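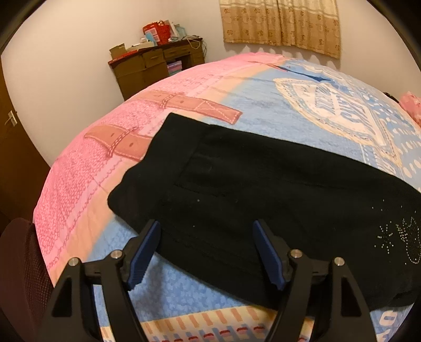 Start Dateien Änderungen Fragen Kontakt

# Cloltorari: Kleidung falten auf dem Bett

Willkommen bei Cloltorari, unserer Sammlung rund ums Zusammenlegen von Wäsche! Wir falten dort, wo zu Hause eben gefaltet wird: auf dem Bett, mitten auf der bunten Bettwäsche, mit Pullis, Shirts und Hosen, die schon ein Leben hinter sich haben. Version 2 ist im März fertig geworden und wir freuen uns riesig darüber.

## Was drin ist

- 677 Faltvorgänge, jeweils vom ausgebreiteten Teil bis zum Päckchen
- über 200 verschiedene Kleidungsstücke
- 70 Bettbezüge, von einfarbig bis wild bedruckt

Besonders gern mögen wir die schwierigen Fälle. Ein schwarzes, flauschiges Teil etwa schluckt fast jede Naht, und man sucht die Kanten auf dem Stoff wie auf einer Landkarte. Kleine silberne Strasssteine helfen da enorm, weil man an ihnen sofort erkennt, wo man ist (und Fusseln sieht man leider auch sofort). Auf einem Bezug in Rosa und Hellblau mit aufgedruckten braunen Riemen wird es noch schöner: Was ist Druck, was liegt wirklich da?

## Ordner

`falten/` enthält die Vorgänge, `stoffe/` die Liste der Kleidungsstücke mit Material und Farbe, `bezuege/` die Bettwäsche. Die Spalte `oberflaeche` kennt die Werte glatt, gerippt, flauschig und gemischt. Bei Verzierungen steht in `deko` ein kurzer Freitext, bitte nicht danach filtern, die Schreibweisen sind noch uneinheitlich!

## Bekannte Lücken

Hemden mit Knopfleiste sind selten, Socken fehlen ganz. Dunkle Stoffe sind in `farbe` manchmal als schwarz und manchmal als anthrazit geführt, je nachdem, wer eingetragen hat. Haiyan Fang geht die Liste gerade durch.

## Mitmachen

Wer eigene Bettwäsche mit großen Motiven hat: unbedingt melden! Fragen zu den Stoffen beantwortet Biljana Atanasov, alles zur Ordnerstruktur geht an Thanasis Xenos.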